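Skirkus Celebrity News FAQ

Hello and welcome! If you've landed on this page, you've probably got a question about how Skirkus covers pop stars, red carpets, breakups, makeups and everything in between.

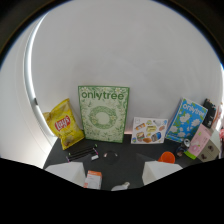
We get a lot of mail, and the same questions come up again and again, so we've pulled the answers together in one place. Last updated 3 November 2024.

THE BASICS

What is Skirkus?

Skirkus is an entertainment news site. We write about musicians, actors, TV personalities and the people who orbit them: who's dating, who's touring, who wore the same coat to three premieres and looked great every time. We started as a newsletter for fans of one pop duo and grew from there. The newsletter still goes out, and yes, the duo still gets more space in it than they probably should.

Do I have to pay to read it?

No. All of our news stories, photo galleries and weekly roundups are free. There's a paid tier called Ploritz, explained further down, but you can read the site for years without it and you won't miss a single story.

How often do you post?

All day, pretty much! On a normal day we publish 20 stories, and during awards season it can be closer to double that. Big nights get a live blog, which opens when the first cars pull up and closes when the last winner has finished thanking their vocal coach.

Which celebrities do you cover?

Mostly people our readers ask for. We keep a running list of 100 names that we check every morning, and the list changes every June after the reader poll. If your favorite isn't on it, vote! Last time a soap actor with a very devoted fan club jumped straight into the top 5, and we've had a great time covering him.

RUMORS AND SOURCES

Where do your stories come from?

All over. Interviews, public statements, court records, social media posts, publicists, other publications, and people who know the star or work with them. When we pick up a story from somewhere else, we name the outlet in the first couple of paragraphs and link to it.

What does "a source" mean?

It means a person who talked to one of our reporters and asked not to be named. Our editor always knows who that person is and how they'd be in a position to know. If the quote came from another magazine's source, we say so, and you should read it with that in mind – we haven't spoken to that person ourselves.

How do I know if a story is confirmed?

Look at the label under the headline. We use these:

Confirmed: the star, their representative or an official document says so.
Reported: a named outlet or one of our own sources says so, and we think it holds up.
Rumor: people are talking about it and we can't vouch for it yet.

Labels can change. If a rumor gets confirmed, we update the label and add a line at the bottom with the time of the change. If it gets denied, the denial goes in the headline.

Why publish rumors at all?

We go back and forth on this one. Plenty of readers come to us because they've already seen the rumor and want to know what's behind it. A short piece that says who started it and whether there's anything to it can be really useful. There are rumors we won't touch, though. We don't speculate about pregnancies, health conditions, addiction or anybody's sexuality, and we don't run guesses about the children of famous people.

Do you ask the celebrity for a comment?

Yes, for any story we report ourselves. We contact the publicist and give them a fair amount of time to get back to us. Often we hear nothing, or we get one line, and we print the line in full.

You reported an engagement that never happened. What went on there?

You may be thinking of the Lumenta mix-up. A singer was photographed wearing a big ring at the Lumenta festival, two sites called it an engagement ring, and we followed with a Reported label. It was part of a costume for her new video. We should have used the Rumor label and waited for her team, who replied that same evening and were very nice about it. The story is still up with a correction at the top.

How do I report a mistake?

Use the "Fix this" link at the end of any article. Spelling, dates, the wrong album, the wrong ex – we want all of it. An editor reads each one. Fans are usually way ahead of us on chart positions and tour dates, and we love you for it.

PHOTOS AND VIDEO

Where do your red carpet photos come from?

Most come from photo agencies we subscribe to. At a few events we have our own photographer on the carpet, and those pictures carry a Skirkus credit.

Do you buy paparazzi photos?

Some. We'll use pictures taken in public places where the person would expect to be seen, like outside a restaurant or an airport. We don't use pictures taken through windows, over fences or outside schools, and we blur the faces of kids unless the parents brought them to a public event.

Can I repost your pictures on my fan account?

We can't give permission for agency photos, sorry. For pictures with a Skirkus credit, go right ahead, as long as you keep the credit and aren't selling anything with them.

I'm in the background of one of your pictures. Can you take it down?

Write to us with the link and tell us which person is you. We can usually crop you out or swap in a different shot.

THE NEWSLETTER AND THE PODCAST

What's in the newsletter?

The biggest stories of the week, a long read, new releases we're excited about, and a letters section that has become the best part of the whole thing. Readers write in with concert stories, airport sightings and some truly strong opinions about bridge-era ballads versus the dance stuff.

I signed up and nothing came. What now?

Check your spam or promotions folder first. If there's no sign of it, sign up again with the same address, which resends the welcome message. You need to click the link in that message before the first issue can reach you.

What's the podcast called?

Stekuvow! It's a nonsense word from a backing vocal that our hosts misheard for years, and it stuck. Each episode runs 38 minutes, which was the length of a commute when the show began. There's a news segment up front, then one big topic, then voice messages from listeners.

How do I leave a voice message for Stekuvow?

There's a record button on the podcast page. Keep it under a minute, say your first name and where you're calling from, and please try to find a quiet spot. Messages recorded in the front row of a concert are fantastic fun but we can't hear a word you're saying.

PLORITZ MEMBERSHIP

What do members get?

Ploritz members read the site without ads, get podcast episodes a day early and can join the live chat on awards nights. The chat is fast and silly and very opinionated about hair. Members can also suggest questions for upcoming interviews, and we use quite a few of them.

Do members see stories before everyone else?

No. News goes up for all readers at the same moment. Only the podcast comes early.

How do I cancel?

Go to your account page, choose Membership and press Cancel. You'll keep access until the end of the period you've paid for. You don't have to call anyone or fill out a survey.

COMMENTS

Why was my comment removed?

The usual reasons are insults about someone's body, attacks on another commenter, or private details like a home address or a flight number. You're welcome to dislike an album, a movie or an outfit. You can dislike our review too, and lots of you do!

Can I argue about who was at fault in a breakup?

Within reason. Keep to what's been said publicly. When a story involves violence or abuse, comments are closed from the start, and we put contact details for support services at the end of the article.

Can I change my username?

Yes, once every six months, from your account page. Your old comments will show the new name.

WORKING WITH US

Do you take freelance pitches?

We do, and we'd love more of them. Send a short paragraph on the story, why you're the person to write it, and links to a couple of things you've published. Fan experience pieces are open to first-time writers. We pay for everything we publish.

I have a tip. Where do I send it?

Use the tips form at the bottom of every page. You can leave your name off, but please tell us how you know what you know, even in a general way. Screenshots help when they show the date. We don't pay for tips.

My question isn't on this page.

Send it over using the contact form and choose "Something else" from the menu. Replies usually take a few days, longer in awards season when half the team is asleep at their desks by lunchtime.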